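Play kitchen things, and where they all ended up

6 Mar 2025

I have been meaning to write about the toy kitchen since the clocks were last fiddled with, and every time I sit down to it somebody wants a biscuit or the boiler man rings. So it has been put off and put off, and meanwhile the toy kitchen has grown. We began with a mug and a spoon. That was last May, at the sale in Brimovcombe, when I went in for a lampshade and came out with no lampshade and a carrier bag full of pretend food, the whole lot for 94p because that was what I had left in my purse and the lady was kind about it.

My friend Wanpen Ruangrit has a lot to answer for here. Her two had the most wonderful play kitchen when they were small, and when they outgrew it she kept back the nicest bits and has been passing them on to us ever since, a few at a time, usually wrapped in a tea towel that I then forget to give back. (Wanpen, I have four of your tea towels. I am sorry. They are very good tea towels.)

What I have learned is that the children don't much mind whether things match. I did mind, to begin with. I wanted a proper set, all in one style, like the ones in the window at Nellside that cost more than our real saucepans did. But a set gets played with as a set, and then it gets put away as a set, and a jumble seems to lead to far stranger and better dinners. We have had ketchup soup. We have had toast with a whole fish on it -- served to me in bed, at an hour I would rather not think about.

I am fond of the colours, too. Without my planning it, most of the crockery has come to us in soft, faded sorts of shades, greens and greys and that in-between purple my grandmother would have called heather, and then the food itself is as bright as anything. It looks rather lovely all spread out on a big white table, and spreading it out is half the game. Nothing can be cooked in this house until every last item has been laid out and looked over, like a stall.

Sorting day is when I get to join in. I wipe everything with a damp cloth, pull the fluff out of the small bits, and decide what goes back in the box. My favourites change, but at the moment they would be:

1. The colander. A big oval one in mint green, with rows of little round holes. I have been tempted to borrow it for real peas.

2. The ketchup. Red bottle, white label, very convincing from across a room. It goes with everything and is generally found lying down on the lavender-grey plate, as though it were the main course, and I suppose for some people it is.

3. The toaster oven. Small, black and silver, with a bluish window in the door and two round black knobs. Everything goes in it sooner or later. I would put the banana slices in the sage-green mug down as the next candidates, with the orange slice close behind.
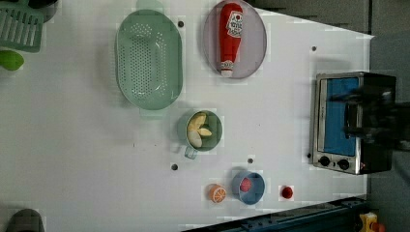
4. The box it all lives in. Not a toy, I know, but I am including it. It came from Camach with 50 daffodil bulbs in it, and it has handles and a lid that stays on, and I have stopped looking for anything better.

Next on my list is some sort of shelf, low enough for small arms. Wanpen thinks a bookcase on its side would do it. I have my eye on one, and if it fits in the car I will let you know how we get on.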